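Ariel Soriano had waited the whole ferry crossing to get at the box, and she had the cloth over the table before I'd got my coat off.

"You have to see the drawer," she said. "Oh, you have to see it!"

I'd heard about the drawer already. I'd heard about it on the telephone in July, when her aunt's things first came up for sorting, and again on the boat, between Stindport and the Plarnard landing, with the wind taking every other word. It was only a small wooden box with a drawer in it. But Ariel had played with that box on her aunt's floor until she was far too old for it, and now it was hers, and so were the toys that went with it, and she wanted somebody there for the grand opening. I was delighted to be asked. I love other people's childhood things! You get all the joy and none of the dusting.

She smoothed the cloth (white, already creasing) and laid everything out in what she swore was the proper order, then changed her mind and laid it out again.

"It used to be a post office," she said. "The slot was for letters. We wrote them on bus tickets, mostly. My cousin once posted a slice of ham."
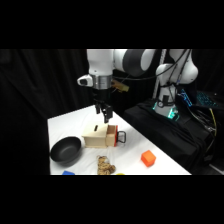

"What did you keep in the drawer?" I asked.

"Small toys, and the string for the parcels," she said.

She showed me the red front and the black handle, which was far grander than a toy deserved, the sort of handle that makes you want to pull it whatever's behind it. I pulled it. I pushed it back and pulled it once more. Ariel laughed so loudly that the man downstairs, old Sabatier, knocked on his ceiling with what I think was a spoon.

"He used to do that when I was six," she said happily. "Same spoon, I should think."

Her aunt had bought the box from Puvwood, a shop up the hill that sold plain wooden things to schools, and there was a little book about it too, typed and stapled, with the prices of everything in the post office. A stamp was 2 buttons. A parcel was 30. To send a letter to the moon cost 1365 buttons, a sum that Ariel and her cousin had spent one entire wet summer trying to raise.

"Did you manage it?"

"We got to 400. Then we found out we'd been cutting them off my uncle's shirts."

I had to sit down. She went on, quite calmly, to explain that he'd gone to a wedding in a jumper.

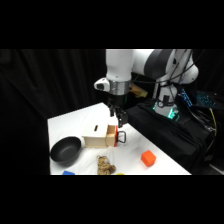

The rules came back to her in bits, and each bit arrived with a shout. The bowl was the sea! Of course it was the sea, anything that fell in it had to be fished out with a hook and dried on the stove, and the postmaster could charge for that. The blocks were the houses. The blue house was at the bottom of the hill and always got its letters first, and the green house complained. I said the green house sounded like my brother. Ariel wrote that down on the back of her ferry ticket, folded it twice and told me it would be delivered to him at the usual rate.

Then there was the tiger.

The tiger wasn't staff, she was firm on that point. The tiger was a customer. He came in each morning, stretched himself out on the floor and asked whether there was anything for him, and there never was, so he was given a drink from the yellow cup and told to try tomorrow.

"That's terribly sad," I said.

"He was very well looked after!"

"But he never got a letter?"

She opened her mouth and shut it again. I could see her going back through all those wet afternoons, looking for one. 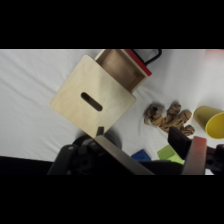
"Right," she said. "Paper."

We hadn't any. We turned out both our bags and found a library slip, a chemist's receipt and the wrapper from my sandwich, and we divided them up like a proper sorting office. I took the receipt. I've not written a letter to a tiger before and I can tell you that it's marvellous, you start off feeling silly and by the second line you're asking after his family. Ariel wrote hers with one arm curled round it so I couldn't copy. She asked me how to spell "inexcusable". After that she asked me how to spell "delay".

We had a short, excited argument about postage. The book had no price for a letter to somebody already standing in the post office. Ariel thought it ought to be free and I thought he should have to sign for it, so we settled on both.
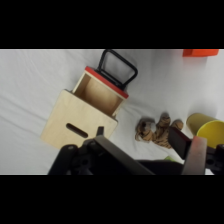 ## Second Delivery

Sabatier came up at four to see what all the noise was, and he had brought the spoon with him. Ariel told him the post office had reopened.

He considered this for a good long while. He asked what a parcel cost these days.

"Thirty buttons," we said together.

"It was thirty then," said Sabatier, very pleased, and he began to undo his cardigan.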